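Costona Institute of Building Services
Course 204: Cleaning and Care of Work Areas
Handout for Unit 5 – Dry Debris on Tabletops

Course coordinator: Nusrat Siriwardena
Practical instructor: Nimal Cassim
Issued September 28, 2023

Scope of this unit

Unit 5 covers the removal of dry, light debris from tables, counters and benches with a hand brush and dustpan. Wet spills, broken glass and powders are covered in Unit 6 and must not be handled with the methods given here. Students are expected to have read the chapter on surface types before the practical session in Room 106.

Terms

Dry debris: paper scraps, film, wrapping and similar waste that can be moved with a brush.
Collecting edge: the flat front edge of the dustpan, over which debris passes.
Residue: whatever remains on the surface after the first sweep.

Brush and dustpan

The brush and dustpan are used as a pair. The dustpan rests flat on the tabletop and is held by its handle for as long as sweeping continues. The brush is held by its short handle and moved toward the collecting edge in short, even strokes. Long strokes scatter light material and should be avoided.

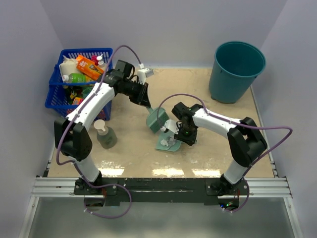 Crumpled paper and thin plastic take up a good deal of room in the pan for their weight. A pan that looks full may hold very little, and students are sometimes tempted to press the contents down with the brush. This practice is not accepted in the assessment. The pan should be emptied and returned to the table before sweeping resumes.

Baskets and other containers that stand on the work surface are treated as fixtures during the first sweep. They are lifted only for the second, and the area beneath them is then swept in the same direction as the rest of the table.

Order of work

1. Look over the surface and decide on a sweeping direction.
2. Set the dustpan down with its collecting edge toward the debris.
3. Sweep from the far side of the table, then from the corners.
4. Draw the dustpan back slightly and sweep up the line of residue.
5. Empty the pan, inspect both tools and put them away.

Strips and torn pieces

Narrow pieces of plastic require separate attention. They may lie flat against the table and let the bristles pass over them, particularly where the material is glossy. Two passes with the brush are allowed; a strip that remains after the second is picked up singly and placed in the pan. Torn ends should be checked, as small filaments can come away and stay behind on the surface.
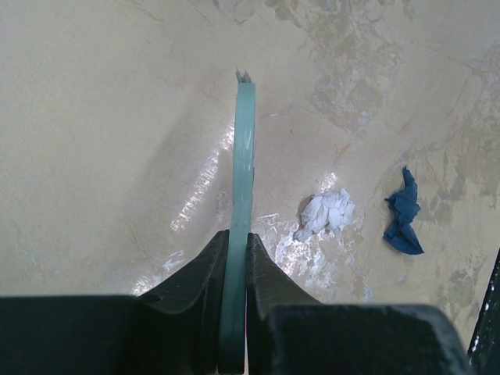
Figure 2. Translucent pale green strip, held upright. Note the frayed upper end.

Students working in the Wandilgate annex should follow the sorting labels posted there – they differ from those in the main building.

Assessment

The practical assessment is conducted by Thilini Dewan and Graça Nogueira. Marks are given for the position of the dustpan, control of the brush and the condition of the surface on completion. Speed is not marked. Students who missed the May introductory session should arrange a replacement with Mr. Cassim before the assessment.

Reading for Unit 6: Chapter 2, sections on absorbent materials.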